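Resizing an engagement ring with stones all the way round?

Yurii Bondarchuk

Proposed last month, she said yes, ring is too big. Like slides off over the knuckle when she washes her hands. It's a full eternity style band plus a center stone, bought from Kelosa. The shop says they don't resize full eternity, only exchange, and the exchange window was 50 days so I've got 4 left. She loves THIS ring and doesnt want another one. Is there any way to make it smaller without wrecking it? She's a 7 on a warm day, the ring is clearly bigger.

Miroslava Moroz

Don't let anyone cut it. With stones all the way around there's no plain metal to take out, so they'd have to pull stones and the spacing goes off. Ask about sizing beads, 2 little bumps of metal inside the bottom of the band. Cheap, and a jeweler can take them off later. Mine have been in for years, you stop noticing them.

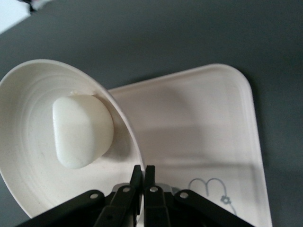
Wirnbridge, November 13, 2024

Adding to my answer from earlier, as I got a couple of messages. Yes beads work on platinum. No they don't help if the ring is more than a full size too big, then it just spins and still comes off. In that case call Kelosa before the window closes and ask for the same design remade in her size. Same ring, diferent finger hole. Get it in writing. And have her measured again in the evening, fingers are smaller in the morning.

Grilmont

Just get a ring guard, the clear plastic coil kind. Worked fine on my Ateş band. Kind of ugly from underneath but who looks there. Wouldn't wear it swimming.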